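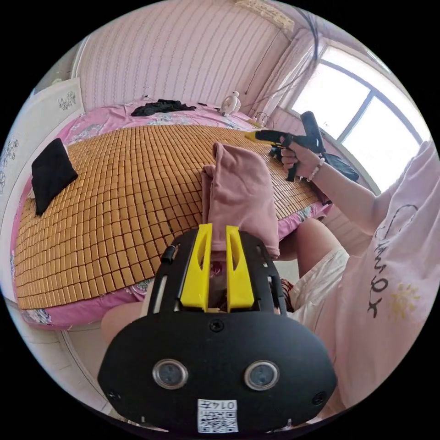
Graline notebook, home sessions, Kaven bench. Entered 7th March by the bench lead.

Went through the handling rules again before the next batch of cloth work. We are still on the 2024 sheet from Wustholm, which was written for tables. Most of it carries over to a bed without trouble. Some of it doesn't, so the changes are going in here until the sheet is redone.

Surface. The sheet says "flat, rigid, matt". A mattress is none of those. The bamboo mat on top of the bedding is allowed from now on, as long as it lies flat and covers the working area. Small tiles, so check that the fingertips don't catch in the seams when closing low. If they catch, stop the take and start it again. Do not tug.

Grip. Pinch the cloth by a fold, never by a single layer at the hem. Close until it holds and no further. The yellow fingers will bend if you keep squeezing and then the width reading means nothing. Illés have asked for the same thing in their notes, so we agree on this one at least.

Sensors. Nothing goes over the two round ones on the face of the tool. That includes sleeves, spare cloth and your own thumb. Wipe both before each run of takes, dry cloth only. Long hems and loose T-shirts are fine to wear but keep them behind the hand.

Labels. Write the number off the label into the log before the first take, by reading it, not from memory of which tool you had last time. 0147 and 0145 look the same from the back. A swapped number in November cost us 130 takes which had to be matched up again by hand. If the label is upside down from where you sit, turn the tool round and read it properly.

Other tools. Anything else held in the free hand or by a second person gets its own line in the log: what it is, which hand, when it was picked up. The sheet has no column for this. Use "remarks" for now. Nothing with a nozzle or a blade is to point at a person or at the gripper hand, and nothing that heats is to be plugged in near bedding. Wustholm's wording on this is softer ("take care with"). I would like it made a plain no.

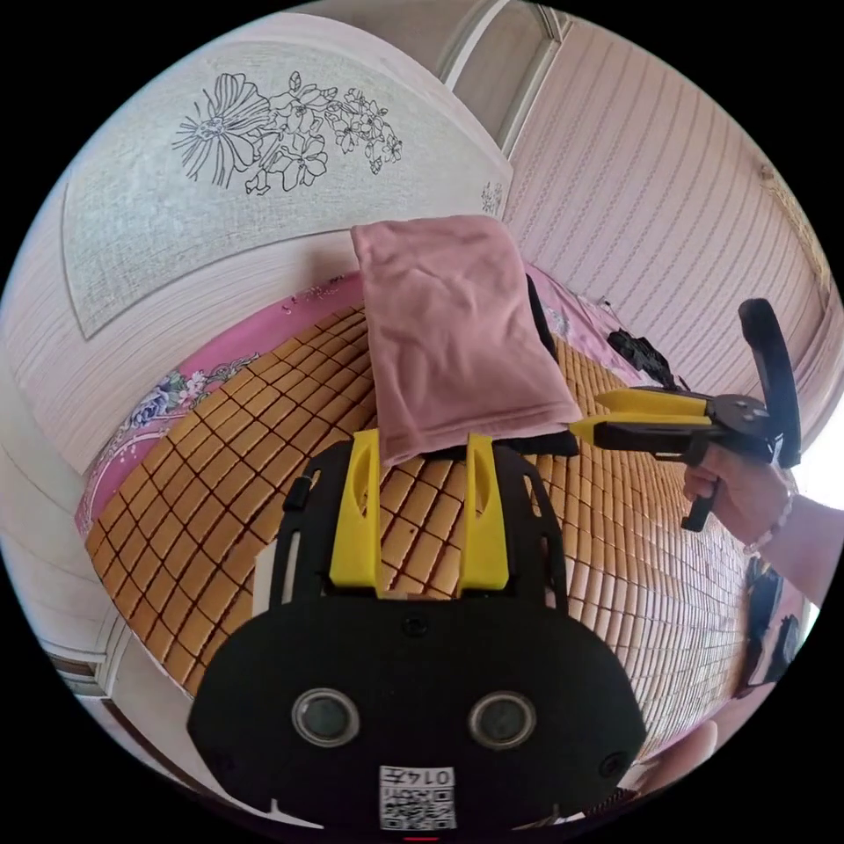

Tool 0145 at the bamboo mat with the pink cloth, second gripper coming in from the right.

Two grippers over one cloth. Agree first which one leads. The other waits with its fingers open, clear of the cloth, until the lead has closed. Never both closing on the same fold. Speak the handover out loud, a short word is enough ("yours"). If either person is unsure, both open and move back.

Wrists. Old sheet says no jewellery. I have changed this to nothing that hangs or swings. A close-fitting bracelet may stay on if it stays clear of the trigger.

Room. A bright window at the side is allowed, but note which side. Leave the background as it is for the whole set, no tidying between takes.

Count so far is 358 logged against a target of 474 for this set. No rush to close the gap by skipping the label step.

To do: ask Wustholm for an extra column for second tools. Send the surface rule to Illés and ask if their mats have the same seams. Put a printed copy of this page in the tool case.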